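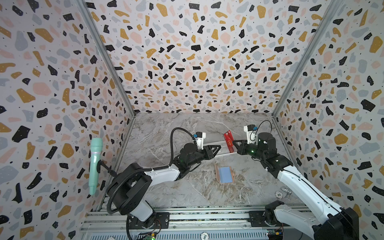 What has the grant been spent on since the last report?
Mostly on the walls and the worktop in the sorting corner, with a smaller amount going on baskets and labels.

Gukside Sorting Corner: progress report to the Bidness small grants desk
Written by Chunhua Yan
Period covered: up to the end of January

Hello again, and thank you for being so patient about this one! I know I said you'd have it before the holidays. The paper for the walls came late and I didn't want to send you a report that was all "nearly there".

So, the walls. They're done, and I'm really pleased with them. We went for the terrazzo pattern in the end, the one with black, mustard-yellow, pale pink and light grey flecks on white. You may remember the plain cream was cheaper and I'd more or less talked myself into it when I wrote the application, but when we put the samples up side by side everybody who came past pointed at the speckled one. It hides scuffs better as well (the cream sample had a thumbprint on it by lunchtime). It's on the back wall and both side walls, so it carries right round you when you're facing into the corner.

Papering took two goes. The first time we started on the left and hadn't thought about what would happen at the corners, and there was a strip that had to come off again. Spahić did the second attempt with a proper plumb line and wouldn't let anyone talk to him while he was doing it. We used up the spare roll, which I'd hoped to keep back for patching, so if Coltau still have that pattern in the spring I'd like to buy another out of what's left.

The worktop is the grey-and-white marble pattern with the darker veins. I had my doubts about having that and the terrazzo together, and I'll admit there is a lot going on! But the two have settled down next to each other better than I expected. My one grumble is that small grey things vanish on it. Washers, paper clips, the little feet off chair legs, you put one down and have to pat about for it. We've got into the habit of keeping anything tiny in a saucer.

Baskets next, as this was the bit you asked about on the phone. We've gone with white plastic. I tried a wicker one from home first and it snagged every scarf and woolly hat that went near it. Plastic can be rinsed under the tap, and white means you can see straight away if something sticky has been left in the bottom. The way it works at the moment is that one basket comes out on to the worktop, gets sorted, gets its label and goes away before the next one comes out. It sounds slow written down, but the old way had everything out at once, and we used to finish the evening with more muddle than we'd begun with.

The labels are still not right. The card ones curl and the sticky ones won't come off again when the contents change. I've been looking at tie-on tags and will report back, though I don't think you'll be on the edge of your seats.

On the session side, we're open on Wednesday evenings and we've run five since the corner was put back in use. Those have been a nice mix of toys, odd kitchen bits and stationery from the school clear-out. The stationery was the hardest by miles. Pens need testing one at a time and people get attached to rubbers, I've no idea why. One family stayed on well past closing to finish the felt tips, which was lovely, but I did have to find my keys in a meaningful way.

Money. The paper, paste and worktop together came to almost £300, delivery included. That's a bit over what I put down for those lines, and the extra is the delivery, which Coltau charged twice as the order came in two parts. I've asked them about it and am waiting to hear. The baskets came in under, so we're still inside the total. Receipts are in the envelope in the order I found them (sorry), with the basket one folded inside the paste one.

Still to do before the next report:
Sort out the tags.
Ask Coltau about the double delivery charge again.
Finish the bottom edge of the paper on the right, where it wants a dab more paste.
Write up the sorting steps on one sheet, so new people can start without me hovering.

There's one thing I'd like your view on. I'd budgeted for a lidded box for the things waiting to be mended, and I now think an open basket would do the job better, as lidded boxes get forgotten about. It would cost less. Are you happy for me to swap it, or do you need a form for that? If there's a form, could you send the short one?

Come and see it if you're over this way, any session is fine and we usually have the kettle on by six.

Chunhua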